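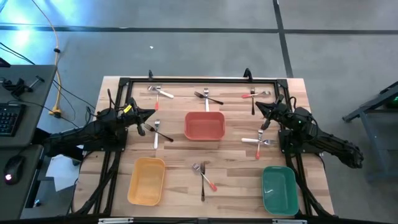 Brostex bush press kit, part no. 3545

I've been selling the Brostex kit for a good while now and I use one myself, most recently on the front wishbones of my own van (the old bushes had been in there for 941 weeks by my sums, and they felt like it!). You get 19 cups and sleeves, two threaded rods and a thrust bearing, all in a steel case.

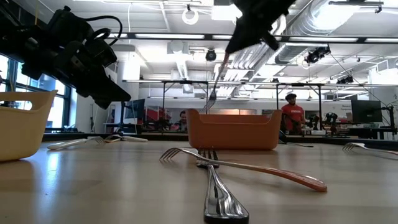
The biggest sleeve takes a 53 mm bush, so most family cars and small vans are covered. Grease the threads before you start – I skipped it once and chewed up a rod. Spare rods are made by Hviid and I keep them in stock.

Dagný Hallgrímsson wrote in to ask if it'll do Leslow trailer hubs. It will, but you want the long rod for that, sold separately.
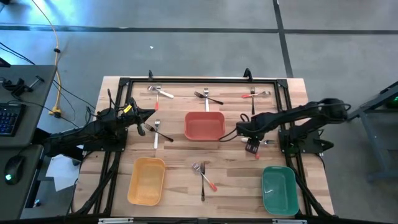
Rubber and poly bushes both go in fine. For poly I put a smear of Honine grease on the outer shell and wind it in slowly, checking it's square every couple of turns. Orders in before 2 p.m. go out the same day, except over Christmas, when I shut for the last week of December.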